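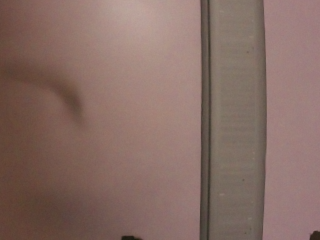

4. Checking the two simulated views

Flinik needs both views rendered before it will score a Ceris episode. Set the close view first, as it is the stricter of the two. Both dark gripper tips should show at the bottom edge, with the grey band running from top to bottom between them. The soft shadow on the pink surface to the left is part of the render and must stay switched on.

1. Open the Tuvar scene and load seed 443.
2. Set the episode length to 949 steps.
3. Render one still from each view and save both.

Note: results from May used seed 1161 and should not be mixed with later runs.

We use cookies to remember your settings. Accept | Manage preferences
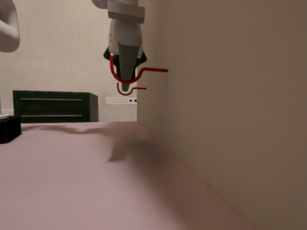 The Llorente overlay writes a path on top of the rendered view for the policy to read as a hint. It has no effect on the physics. In the wide view there are two red lines, a larger one that dips under the gripper and a smaller one of similar shape just below the tip of the cone. Both are drawn at one thickness and float in front of the arm and table.

4. Turn the overlay on for the wide view only.
5. Run 9 episodes with the overlay, then the same 9 without it.
6. Compare the two success rates in the results table.

Caution: do not change the line thickness between runs. The policy was trained on one setting, and scores from different settings cannot be compared.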